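Moving a Static Site Off a Shared Host, Part 2: DNS and the Mail Problem

August 3, 2020 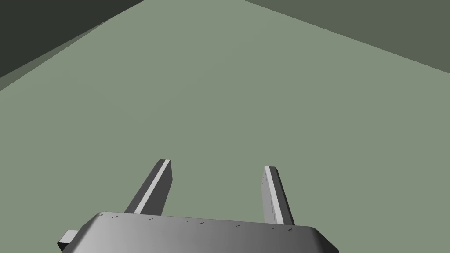
Where things stood

In June I moved the files for this blog from Zorkulano, a shared host I had used since college, to a small virtual server at Tulten. The copy went fine. The site is 208 HTML files and one folder of downloads, and rsync handled it in a single pass. What I had put off was the domain, because the domain also carries my mail.

Zorkulano runs web and mail from the same control panel. If you change the name servers there, the panel stops managing the zone and every record you forgot about goes away with it. I had forgotten about several.

Taking inventory

I exported the old zone before touching anything. It had 12 records. Five were obvious: the apex A record, www, two MX records, and the SPF entry. The rest took an evening. One was a CNAME for a wiki I shut down years ago. Two were verification strings for services I no longer use. One was a DKIM key, and that was the record I would have lost, as I had been assuming the panel generated it on the fly.

Sânziana Oprea read a draft of the first post and wrote to point out that the export leaves out anything the panel considers "internal." She was right. The autodiscover record was missing from my file but answered when I queried it with dig. I added it by hand.

Lowering the TTL

Every record had a TTL of 14400 seconds. I dropped the A and MX records to 90 and then waited a full day, so that resolvers holding the old value would expire it. The wait is the part people skip. Lowering the TTL an hour before a change does nothing for anyone who cached the record two hours before.

The cutover

I built the new zone at Heinonen, which only does DNS, and compared it to the old one record by record with a short shell loop. Two differences turned up:

A missing trailing dot on one MX target, which made it resolve relative to my own domain.

The DKIM string, which is too long for one TXT chunk and has to be split into quoted pieces. The web form at Heinonen accepts the long string without complaint and then truncates it.

After fixing both I changed the name servers at the registrar. The first resolver I checked had the new set in about 65 minutes. My phone carrier took until the next morning.

Mail

Mail still goes to Zorkulano - for now. I have a trial mailbox at Volutari and have been forwarding a copy of everything there to compare the spam filtering. So far it catches more, but it also flagged two messages from my bank. The old account is paid through the end of the year, so there is no hurry. The next post will cover moving the IMAP folders, assuming the sync tool can be made to handle folder names with slashes in them.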